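Gimon Garden Room: Set-up Guide
Section 5: Lining, Storage and First Use
Revised July 2020

Complete Section 4 (roof and guttering) before you start. The shell must be weathertight and the floor swept. You will need a tape measure, a spirit level, a sharp trimming knife, a cordless drill and the bag marked L from the hardware carton.

5.1 Checking the wall panels

1. Lay the wall panels face up on the floor or on clean cardboard. The standard room takes the Plonolell lining panel, 900 mm wide. Narrow panels for the window side are packed separately.
2. Check each panel for bruised corners. A damaged panel can go behind the tall shelf.
3. Leave the panels lying flat in the room overnight with the door closed.
4. Measure the finished ceiling height at both ends of each wall. The nominal height is 1852 mm to the underside of the top batten. If your two readings differ by more than 5 mm, go back to Section 3 and re-level the floor frame.

CAUTION: Do not stand panels on their edge against the wall. They bow, and a bowed panel will not sit in the channel.

5.2 Papering the panels

Panels can be painted or papered. If you intend to paper them, do it before they go up. It is much easier on a flat surface, and the edges can be wrapped and stuck down at the back.

1. Wipe the face of the panel with a damp cloth and let it dry.
2. Apply one coat of size and leave it until it is no longer tacky.
3. Cut the first drop with 20 mm to spare at the top and bottom.
4. Paste the panel, not the paper, if you are using a non-woven type. For traditional papers, follow the instructions on the roll.
5. Smooth from the centre outwards. Trim once dry.

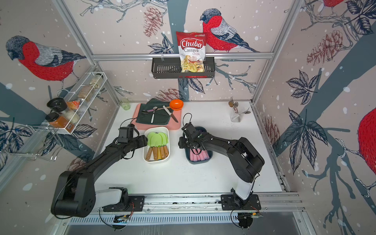 Pattern matching takes more paper than most people allow for. Check the repeat printed on the roll label and add one full repeat to every drop. Small all-over prints are forgiving at the corners. With a larger design, such as the bullfinches, branches and pine cones on pale pink used on the three walls in the photograph, decide early which wall will be looked at most and start from the middle of it. Any mismatch should then fall in the corner behind the door. Keep the offcuts for the narrow window panels and for repairs.

NOTE: Vinyl papers are not recommended for rooms that will be used with the door shut for long periods in winter. Moisture can collect behind them.

5.3 Fitting the panels

1. Starting at the corner furthest from the door, lift the first panel into the top channel and lower it into the bottom channel.
2. Slide it hard into the corner. Fit two L clips on the open edge.
3. Continue along the wall. Do not fully tighten the clips until the last panel is in.
4. Check with the level, then tighten all clips by hand. Do not use a drill on the clips.
5. Press the Rothe trim strip over the joins.

5.4 Tools and potting gear

The lower storage bay is for garden tools, seed trays and potting mix. It is not ventilated to the same degree as the rest of the room, so anything put away damp will stay damp.

1. Knock off loose soil outdoors.
2. Rinse blades and dry them with a rag, including the join between blade and handle.
3. Put small hand tools in a bin by themselves. Do not mix them with fertiliser or snail bait.
4. Oil timber handles once a year. February suits most gardens. Use raw linseed oil and lay used rags flat outside to dry. 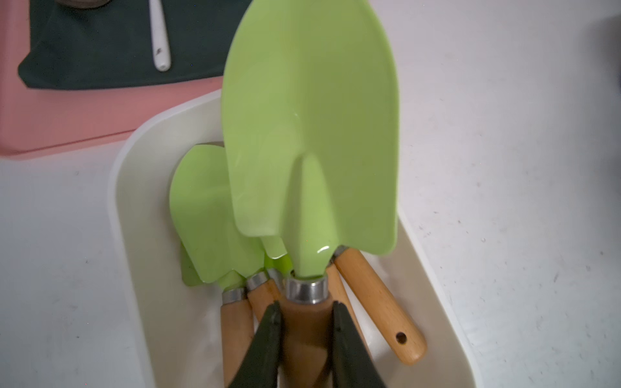
Figure 5.2 Green hand trowel with timber handle, in a plastic bin.

CAUTION: Oily rags can catch fire if left bunched up in a bin or bag.

Long-handled tools go on the rack supplied. Do not hang anything from the lining panels themselves, as the clips are not rated for load. If you have bought the Pendley rack, screw it through to the frame at the marks on the top batten.

5.5 Using the room for meals

Many owners use the room for lunch or morning tea. The tabletop can be wiped down with warm water and a little dishwashing liquid. Do not use bleach, scouring powder or methylated spirits on it.

1. Finish any potting work and wipe the table before bringing out food.
2. Use a tray. It saves trips to the house and keeps crumbs off the floor channel.
3. Put a folded cloth or napkin under crockery and cutlery so they do not slide on the step.
4. Carry glasses separately.

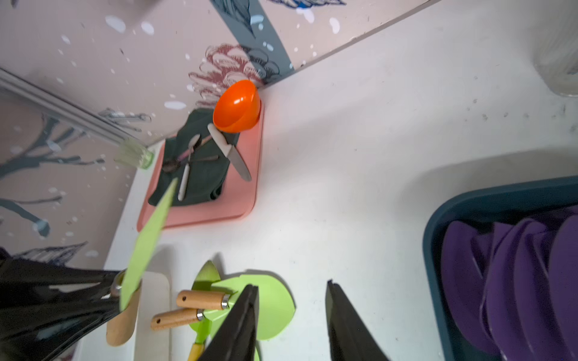 Figure 5.3 Tray with napkin, bowl and cutlery. Glass placed beside the tray.

NOTE: Do not leave food in the room overnight. Mice can get in through the cable entry if the rubber grommet has not been fitted (see 2.6).

5.6 First month

Expect some movement in the frame as the timber settles. After the first month, check the door for binding, retighten the L clips by hand and run a finger along each trim strip. Press back any that have lifted. If a strip will not stay down, remove it, clear the groove with an old toothbrush and refit.

Go on to Section 6 for power and lighting.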